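Workshop notebook - joinery and finishing bench
20/11/2018
Entered by Mebrat Adugna

Third go at the Tarnov hardwax oil. The rep told us in July that one coat would do for kitchen tops and that it cures overnight. I didn't believe him then and I believe him less now.

Offcuts are all from the Renside job, sanded to 100 and then 400, which I know is finer than the tin says. Wiped down, left an hour, oiled with a lint-free rag. Coffee, beetroot and red wine put on the morning after and left 4 hours under upturned glasses. Coffee left a ring on every piece. Beetroot came off the two-coat offcuts and stayed in the one-coat ones. Wine somewhere in between, depending on who's looking and how badly they want to be finished with it.

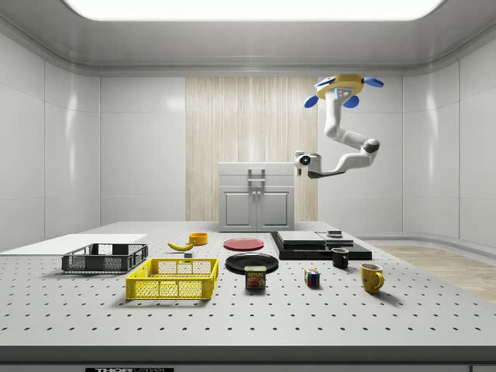
Tsegaye reckons the sanding is to blame, that going so fine closes the grain up and the oil just sits on top, and wants the lot done again stopping at the coarser grit before anyone writes to the supplier.

Fair enough, but I've heard "too fine" used to explain away every bad oil finish since I started. If it was that touchy they'd print it on the tin in red. Will redo three pieces his way and keep one of mine beside them.

Also tried the Marard water-based on the same timber. Raised the grain badly on first coat, as expected. Colour is cold, a bit like skim milk. Coffee didn't mark it at all, annoyingly, because I'd already told everyone it was rubbish. Still don't like the feel. Scratches show white and you can't patch it the way you can an oil.

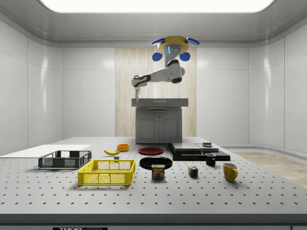

Arm over the perforated table, cabinet behind.

Cure times next. The fingernail test after one night left a dent in all the oiled pieces, so "overnight" is dry to the touch and no more. I'd want a week before anybody puts a kettle on it. Customers won't wait a week, so we need to say so in the quote, in writing.

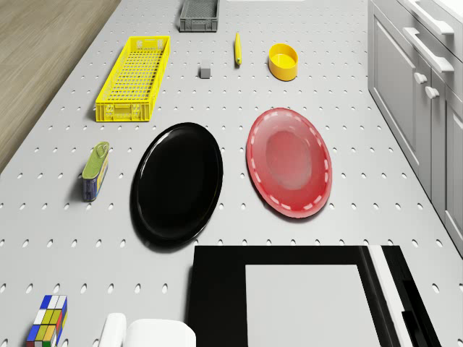
The other thing is rags. Found them scrunched up in the bin again. Flat on the rail outside or in the water tin, please. I don't care how many years someone has got away with it.

To do: coarser-grit offcuts, second coat of Marard on the end grain, ring Tarnov and ask what they mean by cured.

Last updated: same day, after lunch

Recent entries
- Hinge screws snapping in oak
- Glue-up clamps, which ones to bin
- Renside drawer fronts, colour match
- Sharpening stones: flattening again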